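Cambio de suelo en el piso de Granlow

28 Feb 2018

Llevaba desde septiembre aplazándolo. La moqueta del salón olía a humedad y el casero por fin dio permiso para quitarla, siempre que lo pagara yo.

En Wellora me pidieron 400 por la mano de obra, así que lo puse yo. Tardé casi 20 horas repartidas en varias tardes. Lo peor fueron los rodapiés.

Quería tablas largas en tono claro, todas en el mismo sentido. 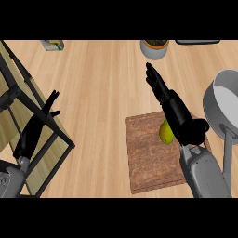
Lo que queda pendiente

Falta el remate de la puerta del pasillo y devolver la sierra. Los restos de moqueta siguen en el trastero.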